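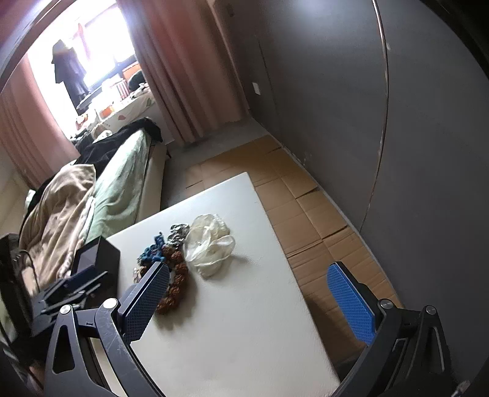
Bethel Worku puts the kettle on before she will talk about robots, and she talks about her mother's knitting before she gets to the kettle. I had come to Rekcombe to ask how you teach a machine to pick something up, and it was a good ten minutes before I understood that she had been answering me all along.

"My mother couldn't tell you how she turned a heel," she says, handing me a mug. "She'd say, sit here, put your hands where mine are, and we'll do one together. Well, that's my job now, only the one sitting next to me is a computer, and it never gets bored, bless it!"

Bethel has been with Cimeo, a small firm with rooms above the old post office, since it had more chairs than people. She started on remote control, sitting at a desk with a pair of levers and steering an arm in another room through a screen. She speaks of it fondly, though it sounds like hard going (she compares it to buttering toast in oven gloves). On her best day she got through 40 tries at folding a flannel, and went home with a stiff neck.

These days she mostly works with a hand-held gripper, two fingers with soft pads and a camera looking out between them. You hold it yourself, you do the job yourself, and the recording is what the robot learns from later on.

"The lovely thing is you feel it," she says. "With the levers I was always guessing how hard I'd squeezed. With this in my hand I know straight away if something's slipping, and I ease off or I go in again from the side, and all of that ends up in the recording, even the dithering. I used to throw the dithering away. Catterall told me to keep it."

Catterall is the project she is on at present, named after the street where it began, and everyone talks about it as if it were a rather strict aunt. It wants everyday things picked up and moved in everyday rooms, over and over. Bethel likes the awkward ones best: bags, foil, anything with a knot in it.

"A block is a block," she says. "A plastic bag is a different shape every time you put it down. You pinch a fold and the whole thing goes soft on you. I did 137 goes with bags in December and I'd say I was properly pleased with 83."

What was wrong with the others? She laughs and takes a biscuit.

"Me, mostly. I rush. If I rush, the robot will rush, and it hasn't got the sense to be embarrassed. So I go at the speed I'd use if I were showing a child, and I try to start from somewhere new each time, a bit left, a bit higher, so it doesn't think the world is always laid out the same way."

She still goes back to the levers now and then, when the arm has learnt a task and keeps fumbling one part of it. Then she takes over for a few seconds, puts it right and lets go again. She calls this "holding the back of the bicycle", and she did it all last week with a tangled cord.

I asked if she ever minded a machine picking up her habits. She thought about it for long enough that her tea went cold.

"It tilts its wrist before it closes," she said. "I do that. My mother did that with the scissors. I rang her up to tell her, and she wanted to know if it could do a heel yet."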